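Unit 6. Learning bimanual folding from handheld demonstrations
Course notes, October. Prepared by Lizelle Kekana

6.1 Setup

The Nedby study is used in this unit because its pipeline is small enough to reproduce in the lab. Demonstrations are recorded with two handheld grippers, one per hand, and no arm is present at collection time. Each gripper's pose is recovered offline by visual-inertial odometry. Jaw width is read separately and resampled to the image clock.

The dataset holds 664 demonstrations of garment folding, of which 88 are held out for evaluation. The held-out set is split by garment, so no item in it appears in training. Splitting by episode instead leaks appearance and inflates the score. See Exercise 2.

6.2 Why padded garments

Most published folding results use T-shirts or towels. A thin cloth can be treated as a surface with little thickness, and a pinch grasp at a visible corner usually defines the fold. Quilted garments violate both assumptions. The shell slides over the fill, the fill resists bending, and the edge that the policy needs may lie under a roll of material. Stitch lines produce strong image gradients that a keypoint detector can confuse with hems.

The dark purple puffer jacket on pink cloth shows the problem well. Its upper end is bunched into tight ridges, and the glossy shell runs from near black in the folds to pale lavender in the light. A detector trained on matte fabric has little to work with in either range. Note also that the second gripper enters at the lower left, near the jacket's left edge, so one view can carry partial information on both hands.

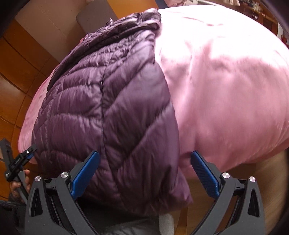 6.3 Action representation

Actions are relative poses. For each hand, the policy predicts a chunk of future gripper poses expressed in that gripper's current frame, plus jaw width. A third term gives the pose of the left gripper relative to the right. Without this term the two hands drift apart during a shared lift, and the garment is stretched or dropped.

6.4 Result

The baseline, Rebelo, predicts each hand independently. Polutell adds the inter-gripper term and changes nothing else. On the held-out garments Rebelo completed 30 of 88 folds. Polutell did better on every garment class, with the smallest gain on padded jackets. Failures there were mostly missed grasps at the hem.

Exercises

1. Write the inter-gripper transform in terms of the two world poses. Show that it is unchanged by a common change of world frame.
2. Re-split the data by episode, retrain Rebelo with seed 3023, and report the difference.
3. Propose a grasp criterion that uses jaw width to detect a pinch on shell fabric alone.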